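Call for Applications: Drikau Founder Residency, Spring Intake
Posted Jul 7, 2023

Drikau is taking applications from early-stage companies for its next residency. There are 20 places.
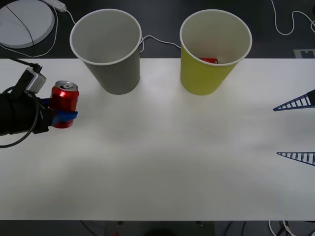 The residency runs for 22 weeks, starting in March. Teams work from our building full time, with a desk for each founder and shared use of the meeting rooms and the workshop on the ground floor. We do not take equity. There is a participation fee of $300 per team per month, and teams that cannot pay it can ask for a waiver on the application form. Asking for one has no effect on the decision.

Who can apply

Companies with two to five people, at least one of them working on the business full time by the start date. You should have something a customer can try, even if it is rough. We do not need to see revenue. Single founders may apply if they can tell us who they plan to bring in and when.

We take companies from any sector. Past residents include Zelerico, which makes scheduling software for small freight yards, and Grurnodent, which sells a chairside ordering system to dental practices. Both came to us with fewer than ten customers. Ngô, a meal-planning service for hospital kitchens, joined before it had a registered company and signed its first paid contract in the fourteenth week.

Companies that have raised a priced round are not eligible. Convertible notes are fine.

What residents do

The first six weeks are spent on customer interviews. Each team is expected to talk to people outside its own network and bring written notes to the group session. After that the schedule loosens. There are office hours with our mentors on pricing, hiring, contracts and accounts, and each team has one lead mentor for the whole term.

In the final month we hold two investor days. Teams pitch for eight minutes and then take questions. The list of guests is drawn from a network of more than 1,000 angels, funds and corporate buyers. Pitching is optional — a few teams each year decide they would rather grow on sales, and they use the time for buyer meetings.

What we ask of you

Be in the building at least four days a week. Come to the group session. Answer a short survey from us at six months and again at a year, so that we can report to our sponsors.

How to apply

Fill in the form on our website. It has nine questions and a place for a link to a video of no more than two minutes. A phone recording is enough, and we would like to hear from every founder on the team. Please do not send a slide deck at this stage.

We read applications as they come in and invite some teams to a 30-minute call. Teams that get past the call spend half a day with us on site, and we pay for travel within the state. Everyone who applies gets a reply, with short written comments for those who reach the call.

Questions about eligibility or the fee waiver go to Eimear Costello, residency manager, through the contact page. Put "Residency" in the subject line.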